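October 9, 2026

Tekard bench supply, second go at it. Got the replacement reference in from Whitfield and soldered it this morning before coffee, so I'm pretty pleased with how straight it sits!

Quick recap for whoever picks this up: output was drifting as the case warmed, and I'd been blaming the trim pot since January. Swapped the pot, no change. Swapped the sense resistor for a proper low-tempco one, slightly better. Then I put a finger on the old reference and watched the last digit wander off. Should have tried that first.

Set it to 1.238 V at the test point (1,238 on the Flikach meter, millivolt range) and left it under load. After 7 hours the last digit hadn't moved. I kept walking past just to look at it.

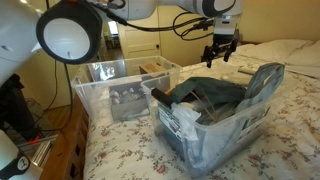
White arm with the gripper open, over the floral bedspread.

Load for the run was the old resistor bank, the one with the brown ceramic ones bolted to the heatsink. It gets properly hot, so keep the leads off it. One of the spade lugs was loose and I recrimped it. If you see a sudden step in the log near the start, that's me wiggling the lug.

Also tried the output cap change we talked about. Went from 1,000 uF down to 470 and the overshoot at switch-on got smaller, which I did not expect. Need to look at it again with the short ground spring on the probe - the long clip lead picks up all sorts of rubbish from the switcher next door. 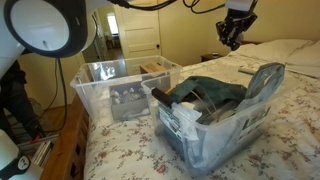

Parts still to order for the Grarncombe build:
- 8 more of the green screw terminals, 5 mm pitch
- heatshrink, the thin stuff, any colour but yellow
- a fuse holder that doesn't crack when you tighten the nut
- M3 nylon spacers

The board layout is nearly there. I moved the sense traces so they pick up right at the terminals, and it's lovely to see the drop across the output track just vanish from the reading. Silkscreen for J2 is back to front, fix before sending it out. Pin 1 is the one nearest the edge.

Next: repeat the warm-up run with the lid on, then try the fan at half speed. Leave the trim pot alone, please, I've put a dab of nail polish on it.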